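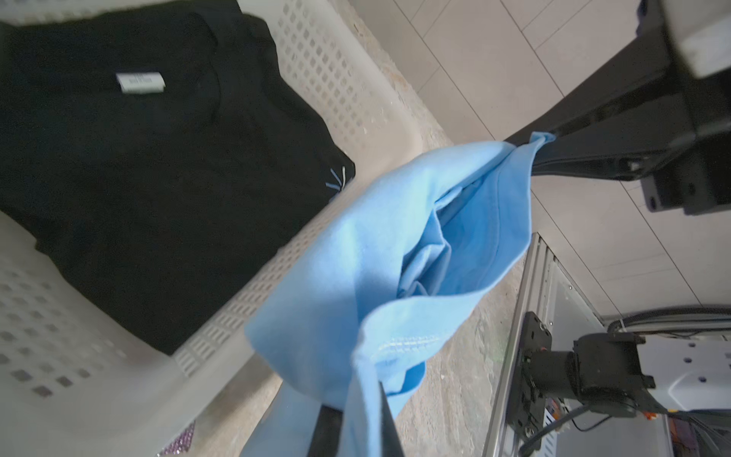 Radomir Spahić wrote to me after my last report that I spend too much time on the washing machines and too little on what comes after them. Anybody can get a shirt clean, he said, and the trouble starts when you have a full basket and no table. I took that with me to the open day at the Vukadinović laundry in Ilteneck in June, and I have tried to follow it here. The washers get one section. The rest is baskets, folding and shelves.

Getting there

The laundry is behind the old freight yard, ten minutes on foot from the Ilteneck station. The street entrance is for drop-off customers and was closed for the day, so visitors went in through the loading side. There was a sign, but it was on the wrong gate, and I walked past it twice. Doors opened at 9 a.m. I got in at twenty past and stayed until a little after one.

Entry was free. You put your name on a sheet and got a sticker and a cup of coffee. The groups went in when there were enough people. Ours was led by Sunita Mercado, and she talked at a normal volume over the extractor fans, so it paid to stand near the front. I did not, at first.

What they wash

I had expected hotel sheets. There are some, but most of the work is clothing: work shirts, kitchen whites, T-shirts for sports clubs and summer camps, and household bags from people in town. They take in 3000 pieces on a normal working day. A household bag is charged by weight and a work order by the piece.

Every customer has a number. Ours for the tour was 541, an account they keep for demonstrations, and we followed its load from the sorting bench to the shelf. It was mostly plain T-shirts. Sunita Mercado said they use T-shirts for visitors because everyone owns some and everyone has an opinion on how to fold them. She was right about the opinions.

Sorting and washing

Sorting is by color, then by fabric, then by how dirty the thing is. The dark pile and the light pile were what you would expect. Light blue goes with the whites if it has been washed many times and with the colors if it is new, and the sorter decides by looking at it. I asked how she could tell. She turned the shirt over and showed me the inside of the hem, where the original color lasts longest, and compared it with the shoulder.

The detergent is Minum, a powder, in plain sacks stacked by the wall. They tried a liquid for one winter and went back. Black cotton is washed inside out on a cold program. The machines are front loaders along one side of the hall, and they were running, so we could look but not open anything. One of the men in our group wanted to know the spin speeds and was taken aside and shown a chart.

Drying was quicker to see. Shirts come out of the dryers slightly damp on purpose and are folded within a few minutes. If a load sits, the creases set and it has to go back in for a short cycle. There is a clock over the dryer doors for this, with a strip of red tape on it that I did not understand and forgot to ask about.

The baskets

Between the dryers and the tables everything moves by basket. I liked this part of the visit best, and Radomir Spahić will be pleased to read it. The white plastic basket in the photo has rows of small square holes in the walls and in the rim as well, with a black T-shirt lying folded inside and a light blue one still bunched up over the rim. Folded and unfolded side by side is a fair summary of a folding room at eleven in the morning.

The laundry owns 200 baskets. They used to have wicker for the household customers, for looks, but wicker catches on knitwear and it cannot be hosed down. The plastic ones are rinsed once a week in the yard. When a rim cracks the basket goes to the cleaning cupboard for rags and is never used for clothes again, as a broken edge can pull a thread through a whole sleeve.

There is a rule about filling. Folded shirts lie flat on the bottom with the neckline facing up, so the label can be read without lifting the stack. Heavier things go in first. Nothing is pressed down. A basket that is going out to the van is filled to a hand's width below the rim, and one that is only crossing the room can be heaped.

I asked about shirts that slide. A stack of folded T-shirts in a basket will lean over when the basket is carried on the hip, and by the time it gets to the car mine at home is a pile again. The answer was to turn every second shirt around so that the thick folds do not all sit on the same side. I have done it since and it works better than what I did before, though on a stack of more than ten it still leans.

Folding

The folding tables are chest-high to me, so they would be right for somebody taller. Each has a felt top and a low lamp at the back. There was one Driko folding board on show, a hinged plastic sheet in sections, and the children in the group were allowed to use it. The staff fold by hand. They find the board slower once you know the movement, and it gives every shirt the same width, which is no help when the shelves are of different widths.

The method they teach for a T-shirt goes like this:

Lay it face down and smooth it from the middle out to the side seams.
Bring one side in to the middle of the shoulder and turn the sleeve back on itself.
Do the same on the other side.
Fold the hem up to just below the collar, or in thirds if the shelf is shallow.
Turn it over.

We all tried. The smoothing takes the longest. Most of us hurried it and got a ridge down the back. My own second attempt was accepted. A woman next to me folds hers by pinching the shirt at two points and flipping it, and she was asked to show it again, slower, and then once more for the people at the back. Sunita Mercado said it was fine for cotton but she would not want it done to anything with a print.

The hem is worth a look while you fold. A T-shirt hem usually has two lines of stitching next to each other, and if one has started to run you see it when the hem comes up to the collar. Shirts with a loose thread go into a separate basket at the end of the table. Small repairs are done in the back room on two afternoons a week — a few stitches are free, anything longer goes on the bill.

Shelves and pick-up

Finished orders stand on open shelves by customer number. Account 541 had its place at knee height, between a bakery and a rowing club. Clothes are wrapped in paper only if the customer asks. Most people in town bring their own basket or bag and take it back the same way. Orders that have not been picked up after a month move to the top shelf, and there was quite a lot up there — winter jackets for the most part.

Practical notes

The open day is held once a year. Wear light clothing, as it is hot near the dryers and there is nowhere to leave a coat. Strollers can get in by the loading ramp but not between the tables. There is a restroom by the office. The coffee ran out before noon, but the bakery on the corner opposite the gate is open until 2.

You could buy seconds of the plastic baskets at the exit, with small marks or a slightly bent handle. I bought one and carried it home on the train with my jacket in it. Check the inside of the rim before you pay. Mine has a rough spot near one handle that I had to go over with fine sandpaper.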